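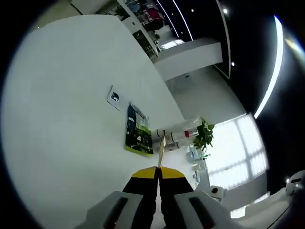 8/14/26

Window bench, sorting and label check. Continues the February pages, which stop at the shelf list.

Purpose: clear the white table by the window, decide what stays at the bench, and settle the labelling of the clear plastic bottles before the next batch is made up. Cecilia Boateng needs the table for paper work from next week and has asked for it bare.

Items on the table at start: the printed card, the navy and green packet with the 4 on it, two clear plastic bottles lying on their sides. Plant at the far side, small bottle on the ledge under it. The ledge bottle is not part of this job and was left alone.

Bottles

The longer one has red at one end. Both have thin white bands round the body. Under the February system a band carried batch and date in pencil, and the contents were written up only in this book. That works while one person uses the bench. Cecilia pointed out in June that she could not tell from a bottle what was in it without finding me, and she is right.

New system, agreed this morning:

Contents in full words on the band, waterproof pen, no abbreviations.
Batch number after the contents.
Date of filling on the second line. Date of opening added by whoever opens it.
Initials last.

Bands go on before filling. I tried the pen on a spare band, then wiped it with a damp cloth and again with a cloth wetted with washing-up liquid. The first left no mark on the cloth. The second lifted a little of the ink where I had pressed hard, but the writing could be read. Pencil under the same treatment went grey and the date was lost. Pen adopted.

Bottles to be stored upright in the Bråten rack, bands facing out. They roll if laid on the table and one of the February bottles ended up on the floor that way. Cap seated but not forced. The rack holes are a loose fit for the shorter pattern and a strip of felt round the inside of each would help. Felt is in the second drawer, scissors are missing again.

Capacity check on the longer pattern, by weight of tap water on the Prarkus balance: filled to the shoulder it takes 400 ml near enough for our purposes. Balance was zeroed with an empty one on the pan. I repeated it after emptying and shaking out and got the same reading. I did not measure the shorter pattern. Needs doing before it goes into the table of sizes at the back of this book.

Card

Kept. The back is blank, so I have written the shelf reference on it. It goes in the card box behind the divider for loose prints. Cecilia would like all loose prints in sleeves eventually. No sleeves in stock. Added to the order.

Packet

Moved to the top shelf with the other packets, front facing out. The question was whether packets should be decanted into jars when opened, as we do with the Zikach powders. Decided against. The packet carries its own instructions and lot details, and these get separated from the contents as soon as a jar is involved. Opened packets to be folded over twice and clipped. Clips are in the blue tin.

Light at the window

This has been on the list since February. The end of the table nearest the glass gets strong daylight and anything left there gets it too. I put a strip of the old label stock on the sill, half covered with card, and a matching strip in the drawer. After 12 days the uncovered half was visibly yellower than the covered half, and the covered half matched the drawer strip by eye. No instrument reading taken. The old stock is cheap paper and I would expect it to go first, so the result says little about the white bands. A band has been put out on the sill this morning under the same arrangement, half covered, with today's entry as the start.

Until that is read, nothing labelled is to be stored at the window end. The plant can stay where it is. It is doing well there, and moving it last year cost it several leaves. Watering is to be done at the sink and the pot brought back drained, so that there is no water on the table when paper is out. It has been turned a quarter round to even up the growth on the side facing the room.

Table surface

Wiped down with water, then with the Prerko cleaner at the weak dilution, then water again. Left 15 minutes before the dry cloth. At full strength the cleaner leaves a faint film that shows up against the light and picks up pencil, which was the trouble with the drawings in spring. At the weak dilution I could find no film by looking along the surface, and a pencil line drawn on paper and laid face down did not transfer. One faint ring near the middle will not shift. It cannot be felt with a fingernail. Leaving it.

Outstanding

Measure shorter bottle pattern and enter it.
Felt for the rack.
Order: sleeves, waterproof pens (fine), one more roll of bands.
Find scissors or replace them.
Copy the labelling rules on to a sheet for the inside of the cupboard door. Cecilia has offered to do this as her writing is easier to read than mine.
Read the sill band at the same interval as the old stock, then again at twice that if there is no change.

Note added after lunch: Cecilia asks whether the batch number should come before the contents, so that the bottles sort in order in the rack. I have kept contents first for now. Someone picking up a bottle needs to know what it is before they need to know which batch. If the rack fills up we can put the batch on the cap as well.

Second note: scissors found, in the card box.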